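Rollham's reluctant play-caller

Kwabena Antwi has been head coach of the Rollham gridiron side for four seasons, and in the first of them he won nothing at all. He brings this up before I have got my coat off.

"People are very polite about it," he says. "They say it must have been a learning year. I learned that it's a long drive back from Alstead when you've lost by 41."

We are in his kitchen, the club having no office, and he has cleared one end of the worktop for my notebook. The other end belongs to the playbook, a ring binder so full that it has stopped closing. Rollham play British American football at a level where the kicker washes the bibs and the left tackle is also the physio. A good home crowd is 300. Last season, against most people's advice, they reached the play-off final, and they lost that as well, though by much less.

Antwi did not grow up with the sport. He played rugby at school, badly by his own account, and came across gridiron at university when a flatmate needed a lift to training. He stood on the touchline in the rain for two hours and was then asked if he could catch.

"I said yes. It was the last time I said yes to that question."

He turned into a serviceable safety, which he describes as the position for people who like to watch things go wrong from a distance. Seven years of that did for his left knee. When the previous coach moved away, Antwi was the only person who had kept his notes from the team meetings, and this was taken as a qualification. 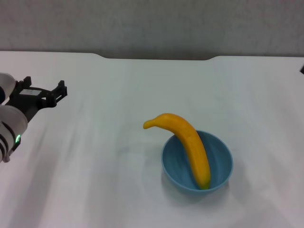 The winless year he blames on ambition. He had spent the winter watching American college football, and he arrived at pre-season with an offence of his own design, all motion and misdirection, with receivers crossing behind one another like waiters in a busy restaurant. It needed a quick quarterback, five linemen who could run, and at least three practices a week. Rollham had one practice a week and shared the pitch with a lacrosse club.

"We had a play called Filtura. I won't tell you what it did. I don't think it ever did it. I'd found the word somewhere and thought it sounded clever, and the lads would break the huddle and you'd hear one of them say, 'Which one's that?' Every time. The other team could hear it too."

Filtura went in the bin in September, once the season was safely over, and most of the binder went with it. What came back the following spring was, he admits, very dull. Rollham ran the ball. They ran it left, then they ran it right, and if the defence was still awake they ran it up the middle. The whole offence fitted on one sheet of paper, and he made every player, including the defence, draw it from memory before they were given a shirt.

They won four games. The local paper, which had not sent anyone to a match since the club was founded, sent someone to a match.

I ask whether he minded being known as the coach of a boring team. He gives this some thought, and fills the kettle while he is at it.

"You'd think I would. I'm quite vain. But there's a lot to be said for a team that knows where it's meant to stand. Our centre had played three seasons without ever being sure who he was blocking. Lovely man. Apologised to people. That spring he came up to me after the second game and said, 'I hit the right bloke all afternoon,' and I thought, well, there you are. That's worth a bit of boredom."

The running game also had the advantage of suiting the man who had to do the running. Everyone at Rollham calls him Tô, which is all it says on the team sheet, and he had been a sprinter until he got tired of, as Antwi puts it, "going in a straight line and then stopping". Tô is not large. In his first contact session he was knocked over so often that the coaching staff quietly discussed making him a punter. Then someone pointed out that he got up each time in less of a hurry to go home than anyone else on the field.

"He's patient," says Antwi. "Fast people aren't, as a rule. He'll wait behind his blockers as if he's in the queue at the post office. Then there's a gap and he's gone, and I'm shouting advice at a man who's already scored."

Last season Tô carried nearly everything. Rollham opened with a defeat, which Antwi says he took personally, and then did not lose again until the final. In the semi-final they were at Alstead, the scene of the 41-point afternoon, and won it with a field goal that hit an upright on the way through. The kicker has since been excused the bibs.
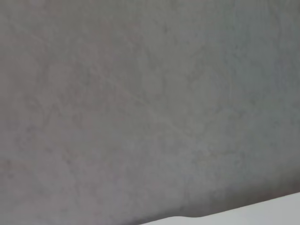
The final itself he is less keen to discuss. It was played at a proper ground, with seats and a scoreboard and an announcer who had been told how to say everyone's name. Rollham led at half-time. In the third quarter their opponents put an extra man on the line and dared them to throw, and Rollham, whose passing game consisted of two plays and a certain amount of hope, could not make them pay for it.

"I knew they'd do it. I'd have done it. I lay awake for a week knowing they'd do it, and I'd still only got the two plays."

He had, he says, one moment of weakness. With four minutes left and a first down near halfway, he considered calling Filtura. Three of the starting offence had been there in the bad year and might have remembered it. He got as far as opening his mouth.

"Then I looked at the centre, and he looked so calm. I couldn't do it to him. I called a run to the left. We got two yards."

Would it have worked? "No. God, no."

The losing finalists got a medal each and a share of the gate, and the share came to a little under the cost of the coach. Money is the part of the job he had not expected to think about. The club needs 3,000 pounds before pre-season to replace helmets that are coming to the end of their certified life, and so far it has a raffle and a promise. Antwi has written to every business in Rollham. A carpet shop replied, offering carpet.

Still, more players have asked about joining this winter than in his first two years put together. One of them is a quarterback, a real one, who played abroad and who asked at his first session, quite innocently, to see the passing plays. Antwi showed him both of them.

Which explains the binder. It has been growing again since the final, and he is a bit shifty about it. He lets me turn over a few of the pages, which are in pencil, with a good deal of rubbing out. The crossing receivers are back, though there are only two of them now and they cross once. Everything has a plain name: Left Short, Left Long, Right Short. He has been testing them on the centre, by phone, in the evenings.

"If he can tell me who he's blocking, it stays in. If there's a silence, it comes out."

And how many have stayed in?

"Six," he says. "There was a seventh, but he went very quiet, and then he said he had something in the oven."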